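Peren plate deck and arm, two months in

We use cookies to remember your settings. Accept - Manage

Short version: buy it if your bench people are worn out. Don't buy it to cut people.

Kilgate sold us the Peren deck with a layout tool, so before anything got bolted down we had the whole cell on screen. Best part of the package. Each spot gets an LP label, same names in the method file, same names on the deck.

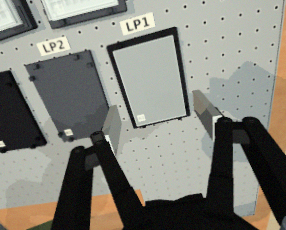 Plate Handling Group, Pluvo - bench reviews

Labels sound minor. They aren't. Bohdan Maksymiv used to run nights off a paper map and a crossed-out number meant a phone call at 11. Now he says "LP2" and everyone's on the same page.

Reach is fine. Cycle is slow - 139 plates on a good shift, by hand we did about 130. So no big jump. What changed is wrists. Svitlana Tkachuk had a brace on since spring and it's off.
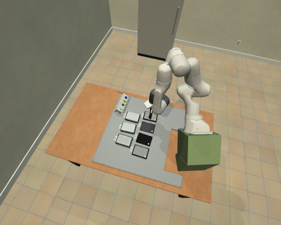
Training took longer than Kilgate promised. Maiara Honorato wrote our own cheat sheet becuase the manual skips restarts completely. Moving a plate position means teaching it again, and only 2 of us are signed off to do that. Needs fixing. If both are out the deck just stays how it is.

Also the job got lonelier. Used to be a pair at the bench, talking. Now one person watching, one in the office on the logs. Shota Hosoda asked to rotate every half shift and we do that now, much better.

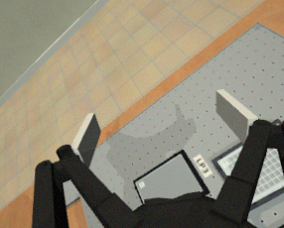 Finger pads: check them in the layout tool from a low angle before you commit to tight spacing. We didn't the first time and had to redo teh whole left side.

Support answers email, not the phone. Spare pads are pricey. Would still get it again over the Lebrun, which we had on trial in June and sent back.

Four out of five.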